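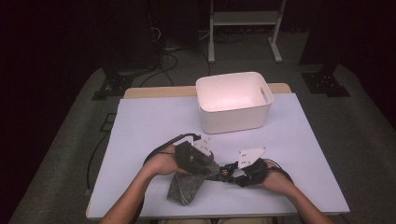 Teaching a Robot to Fold, One Pair of Hands at a Time

The Hilleck Laboratory at the Trunville Institute of Technology released the results of its cloth handling study this spring. The study set out to compare two ways of showing a robot how to pick up, fold and put away small pieces of fabric. In the first, a trained operator steers a robot arm from a distance. In the second, a person sits at a table and does the work directly, holding a gripper in each hand. Chaltu Shiferaw, who led the study, met with the Institute's research office on June 30, 2025 to discuss the method, its findings and its limits.

Ms. Shiferaw came to the subject from textile engineering. She describes cloth as one of the hardest everyday materials for a machine to deal with. "A cup has one shape, and you can write that shape down," she said. "A cloth has a new shape every time you let go of it. The robot has to look at a heap of fabric and decide which point is worth taking hold of. People do this without thinking, and so they are not very good at explaining it. We stopped asking them to explain and began recording them instead."

The handheld method keeps the person's arms and eyes in the task while limiting what the fingers can do. A participant who wants to turn a cloth over must do so with the same kind of grip that the robot will later have. According to Ms. Shiferaw, this restriction is the main value of the approach.

"If you film bare hands folding a towel, you see the thumb slide along the edge, you see the little finger tuck something in," she said. "None of that is available to a two-finger gripper. When people hold the grippers, they give up those small habits within the first session. They start to hang the cloth in the air between both hands and let its weight open it out. That is a strategy a robot can copy."

Lifting and spreading the cloth in this way became one of the central measures of the study. The laboratory divided each recording into short stages: finding an edge, passing the cloth from one gripper to the other, opening it, folding it, and placing it in a bin. Of these, the pass between grippers proved the most important. In that stage the tips come very close together, and the fabric often hides the point of contact from view.

The study gathered 500 demonstrations with the handheld grippers and 200 by remote operation. Each set was used to train a separate version of the laboratory's control program, known as Samir, which was then tested on a two-armed robot with cloths it had not been shown during training. The version trained on handheld recordings completed the pass between grippers more often. It also recovered better from a poor first grip, usually by putting the cloth down and starting again.

Asked whether the difference could be explained by the larger number of handheld recordings, Ms. Shiferaw agreed that the question was a fair one. "We repeated the comparison with 200 of each," she said. "The gap became smaller, but it remained. We also think the larger number is part of the result. A handheld demonstration took our participants roughly 20 seconds. Remote operation took much longer, and people needed more rest. If one method allows you to collect more in an afternoon, that should count in its favor."

Remote operation kept its advantage in one respect. Because the operator is already driving the robot, every movement recorded is one that the robot is able to make. A seated person can reach across the body or turn a wrist in ways that a fixed arm cannot follow. The team set aside handheld recordings in which this occurred, and the published report lists them separately.

"I would like other groups to read that table before they read the success rates," Ms. Shiferaw said. "Some of our best participants produced recordings we could not use. They were quick and tidy, and they moved like people. We now give a short period of practice in which the participant sees a model of the robot's reach on a screen. After that, far fewer recordings are lost."

The setting was kept plain by design. The work surface was covered with pale paper so that the outline of the cloth could be told apart from the table. The fabrics were chosen to be more demanding. Ms. Shiferaw said that gray cloths with a mixed, speckled texture gave the program particular trouble in early trials, as it tended to read shadows in the weave as folds. Patterned cloths were easier than expected, and thin white ones were left for later work.

The grippers themselves went through 2 major designs. The first had smooth tips, and participants complained that the cloth slipped when they pulled it tight. The second used a softer tip supplied by Gralinier, a small manufacturing firm near Trunville that also made the matching parts for the robot. Using the same tip in both places was, in Ms. Shiferaw's view, a modest decision with a large effect. "In February we were still correcting for the difference in software," she said. "Then we changed the part and deleted the software."

She was careful about what the findings show. The participants were adults with no injury to the hands or arms, the cloths were small, and the bin stood within easy reach. The study did not test clothing, and it did not test fabric that was wet or tangled with other items. Larger pieces such as bed sheets would require the robot to move its base, and the present recordings contain nothing that would teach it to do so.

"People write to ask when it will do their laundry," Ms. Shiferaw said. "I tell them that we have worked on one cloth at a time, on a table, in a room we control. Within those conditions I am confident in the numbers."

The laboratory plans to extend the study to sleeves and collars, where a garment has a front and a back and the order of folds matters. It will also examine how much a participant's skill changes over many sessions, and whether early, clumsier recordings should be kept. Ms. Shiferaw believes that they should – a robot will make clumsy grips of its own, and it needs to have seen how a person gets out of one.

The full report, including the table of excluded recordings and the instructions given to participants, may be requested from the Hilleck Laboratory office.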